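Häufige Fragen zu Zimmer und Bett im Gästehaus Sandis

Ich bin Halyna und mache bei uns die Zimmer. Weil beim Einchecken immer wieder dieselben Fragen kommen, habe ich sie hier mal aufgeschrieben. Wenn etwas fehlt, fragt mich einfach auf dem Flur!

Muss ich mein Bett selbst machen?
Nein, ihr habt Urlaub! Wer es trotzdem gern ordentlich hat: Erst die helle Decke unten am Fußende glattziehen, dann das dicke weiße Federbett oben drauf, und zwar locker. Ich klopfe das nie platt, ein paar weiche Falten dürfen bleiben. Das Kissen kommt zum Schluss ans Kopfende.
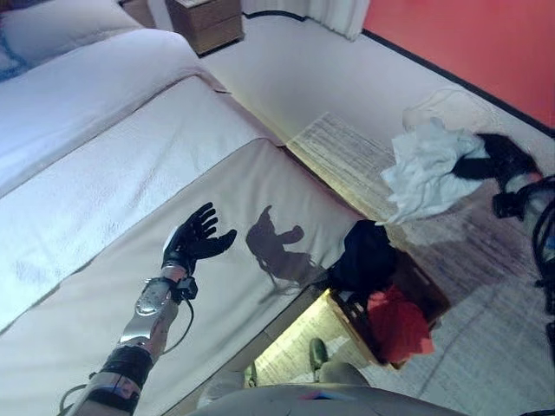

Wie oft wird die Bettwäsche gewechselt?
Alle vier Nächte, auf Wunsch auch öfter. Gewaschen wird bei 40 Grad, mit einem Mittel ohne Duft. Wer Allergien hat, schreibt uns bitte vor der Anreise, dann nehme ich ein anderes Federbett und wasche alles noch mal extra durch.

Kann man das Licht unter dem Bett ausschalten?
Ja, klar. Der Schalter sitzt neben der Zimmertür, ganz unten in der Reihe. Ich lasse es abends gern an (man findet nachts den Weg ins Bad und tritt nicht auf die eigenen Schuhe), aber manche schlafen lieber ganz dunkel.
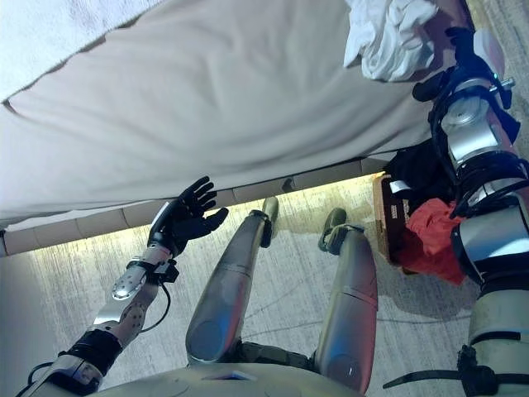 Warmer Lichtstreifen unter dem Bettgestell, davor der graue Teppich

Darf ich Koffer unters Bett schieben?
Lieber nicht. Stellt sie in den Schrank oder neben die Tür - und wenn es mit dem Platz eng wird, nehmen wir große Koffer auch gern unten in Verwahrung.

Wie erreiche ich euch am späten Abend?
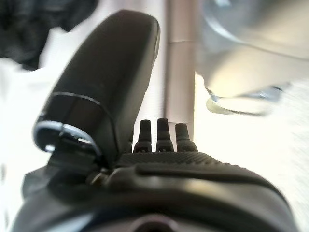

Der Empfang ist bis 22 Uhr besetzt, danach wohnt meine Kollegin Seul-gi Chae zwei Türen weiter und kommt auch im Bademantel, wenn etwas ist. Ein Zimmertelefon gibt es bei uns seit dem Umbau 2003 nicht mehr, und der Handyempfang im Hinterhaus ist leider mies. Deshalb arbeiten wir im Haus mit Funkgeräten, und ihr dürft euch eins ausleihen. Es ist das schwarze mit der kurzen, dicken Antenne. Die drei kleinen Knöpfe oben bitte so lassen, wie sie sind, sonst hören wir euch womöglich nicht! Beim Auschecken gebt ihr es zusammen mit dem Schlüssel wieder ab.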